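How to Hem a Tablecloth So the Corners Lie Flat

Updated December 2025

I put off learning mitered corners for years. I would fold the hem over twice, fold it over again at the corner, and end up with a lump so thick that my poor machine groaned going across it. Then my neighbor Valtteri Suominen showed me the folded way on a scrap of old sheet, and I have done it like that ever since. If you can press a crease and sew a straight line, you can do this in an evening, with time left over for coffee.

What you need

Washed and dried fabric, matching thread, a long ruler, a fabric pencil, pins, sharp scissors and a good hot iron. My iron runs at around 400 degrees on the cotton setting, so do check your own fabric first if there is any polyester in it.

Step 1: Measure the table and cut

Measure the length and width of the tabletop, then decide how far you want the cloth to hang down. Add that drop twice to each measurement, and then add 4 inches more for the hems. My kitchen cloth came out at 61 inches on the long side, and I was very glad I had washed the fabric before I cut it.
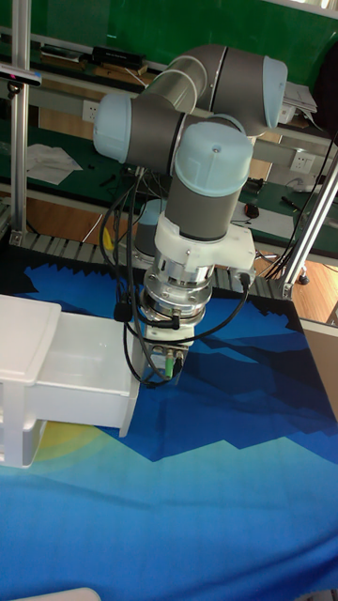 Prints need a little more thought than plain fabric, and it is worth spreading the whole piece out before you go anywhere near it with scissors. Stripes and dots are forgiving. A picture print usually has a top and a bottom, so with something like the blue mountain pattern on this table, you want to decide which side people will mostly be looking from. Walk around it, sit down in a chair, have a good look. Then mark your cutting lines on the back.

Step 2: Press the hems

Fold each edge in by 1 inch and press, then fold it in by another inch and press again. Go all the way around, and don't rush, as these creases are the map for everything that comes next. Hold the iron down for a moment and lift it – sliding it along can stretch the edge.

Step 3: Fold the miter

Open out one corner. Fold the tip inward on the diagonal, so that the new fold passes through the point where the inner creases cross, and press it well. Trim the tip, leaving a quarter inch beyond that diagonal fold. Now fold both sides back in along their creases, and they should meet in a neat slanted line. Pin it and do the other corners the same way.

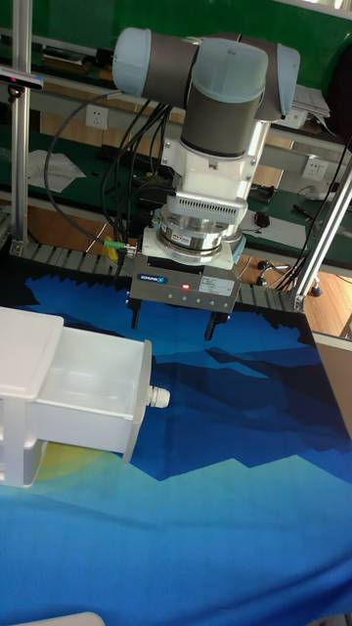
Step 4: Sew it down

Start in the middle of a side, close to the inner fold. When you reach a corner, stop with the needle down, lift the presser foot, turn the fabric and carry on. I like to close the slanted seam by hand with a few tiny stitches. Give the whole cloth one last press from the back, and let it cool before you fold it away.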